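Parts bench and side desk: inspection checklist, with comments
Grundunard workshop, back room
Walked on Feb 8, 2024 by Ülle Uibo
Comments welcome under any point, please put your name to them

Good morning all, and thank you for being so patient while I went round with my clipboard and got in everybody's way. There are 8 points on the list now. It was longer in January, but I have folded the two about chairs into one and dropped the one about the window, as Facilities look after that themselves these days. Each point has what I look for, what I found, and whatever you lot had to say about it. If I have got something wrong do tell me, I would much sooner be corrected than be tidy and mistaken!

1. Table covering
Look for: paper lying flat, no tears, no curled corners, tape pressed down along its whole length.
Found: fine. The brown paper is doing very well and I am a convert, having grumbled about it when it first went down. The dark blue tape marks the table off into rectangles, and I should like us to keep to that one colour when a strip needs replacing, so please don't reach for the yellow, which we use on the floor for something else entirely.
Result: pass

2. Side desk and leads
Look for: power adapters where air can get at them, leads not knotted, nothing hanging where a sleeve or a knee could catch it.
Found: needs work. The white desk has got itself into a proper muddle of black cables between the adapters and everything else that lives there, and the mouse and keyboard have to fit in at the top as best they can. I don't mind a busy desk (you should see mine at home) but I would like the leads gathered and run along the back. There is a bag of hook-and-loop ties in the second drawer of the Pustton cabinet, so help yourselves.
Result: action, see the end

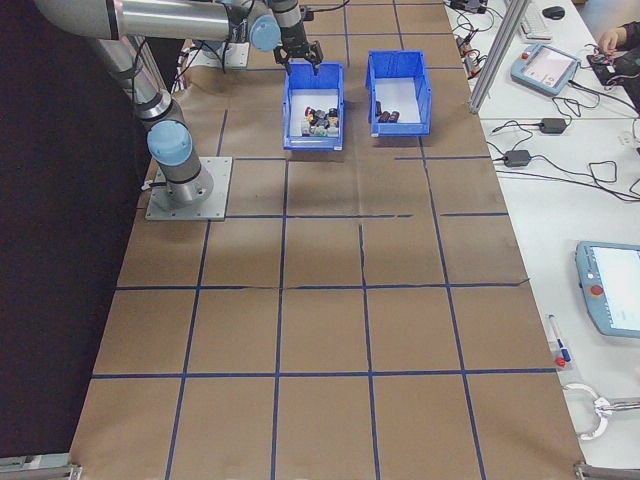 Poul Riis: Happy to do the leads, but could we agree first which ones are allowed to be unplugged? Last time I tidied a desk I spent the afternoon apologising. If somebody puts a paper tag on each plug I'll do the whole lot in one go, and I'll bring the short extension from the Zerkport store so the adapters needn't sit on the desktop at all.

Yes please, Poul, and I will do the tags myself. Plain white ones, name of the thing on one side and "ask first" on the other where it applies.

3. Walkway
Look for: 700 millimetres clear beside the table, all the way along, measured at the narrowest place.
Found: clear when I measured, though I did move a coat and a rucksack before I got the tape out, so I suppose I can't really call that a fair test. Hooks are behind the door.
Result: pass, with a hard stare

4. Bins, general condition
Look for: no cracks in the rims, fronts whole, the inside bottom clean and light enough to see small parts against.
Found: good. I do like these blue bins. The white in the bottom makes a great difference to anyone hunting for something dark, and I ran a finger round the rims of the ones on the shelf without meeting anything sharp. Two spares arrived from Ladefoged and are still in their wrapping under the shelf.
Result: pass

5. Capacitors
Look for: sleeves whole, no bulging, no leaking, nothing metal sharing the bin with them. Any that have been in a circuit must be discharged and checked with the meter before they go in. Please don't take somebody's word for it, however nice they are, and please don't short them with a screwdriver.
Found: the dark cylindrical ones have a bin to themselves, which pleased me no end. I took each of them out, looked at both ends under the lamp and put it back. The bin next door is the switch and lamp bin, and with a pair of rims between the two sorts I am content, so long as it stays that way when we are in a hurry.
Result: pass
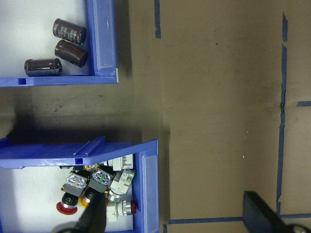 6. Pushbuttons and pilot lights
Look for: screw terminals tightened or backed off so they don't snag, lenses and collars not cracked, contact blocks with the part they belong to.
Found: all in together, a red mushroom head, a yellow collar, clear-topped switch blocks and the rest, in rather a heap. It isn't dangerous, but it is hard on the lenses, and it is a nuisance to the person who wants one particular colour and has to rummage with their fingers among the terminals. Anything cracked goes in the scrap tub. A red mushroom button that has been through this bin is never to be fitted to a machine as a working stop, and I would be grateful if whoever does the induction said that aloud.
Result: pass, with advice

Ditte Skov wrote beside this one that a thin sheet of foam under the pile would save the bezels, and I agree, so I have pencilled it in.

7. Labels and stock list
Look for: a card in each label slot, readable from standing height, matching the list.
Found: I haven't finished. The list has 3,358 lines and a good many of them describe the same little black block in different words, depending on who was typing. What I would ask meanwhile is that nobody moves the contents of one bin into another without swapping the cards over. Also, a bin that is down to a single part should stay on the table until that part is booked out, and then it can go back to the shelf.
Result: carried over

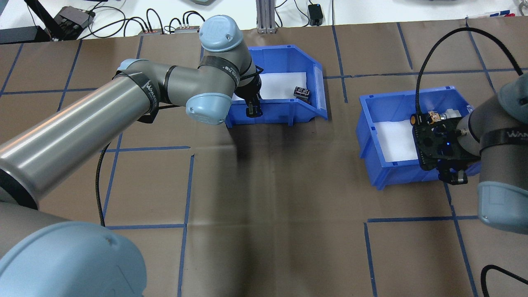
Oluf Hedegaard: On the cards, may I put in a word for larger writing? I can read the slots well enough when I'm sitting down with my glasses on, but from the far side of the table they might as well be blank. Thick pen, capital letters, one word if one word will do. I can write a set out if you send me the names, only please don't send me the whole list.

I shan't, Oluf, I promise. You will get the bench bins only, and I will leave a thick pen in your tray.

8. Lighting and seats
Look for: lamps working, no glare off the white bottoms of the bins, chairs that go up and down and stay where they are put.
Found: lamps fine. One chair sinks very gently over the course of a morning, and I have tied a ribbon to it so that you can choose another. Þórarinn Overgaard has asked whether he may keep it all the same, as he has grown fond of it. He may, until the new one comes.
Result: pass, one chair on order

Actions
Tags on plugs: Ülle
Leads gathered and run along the back of the side desk: Poul, after the tags
Foam for the switch and lamp bin: Ditte to cut, offcuts are on top of the cabinet
Bin cards in large capitals: Oluf
Stock list, bench bins first: Ülle, with anyone who can spare an hour and likes biscuits

Please add anything I have missed underneath, and I will copy it into the next sheet before I pin it up by the door.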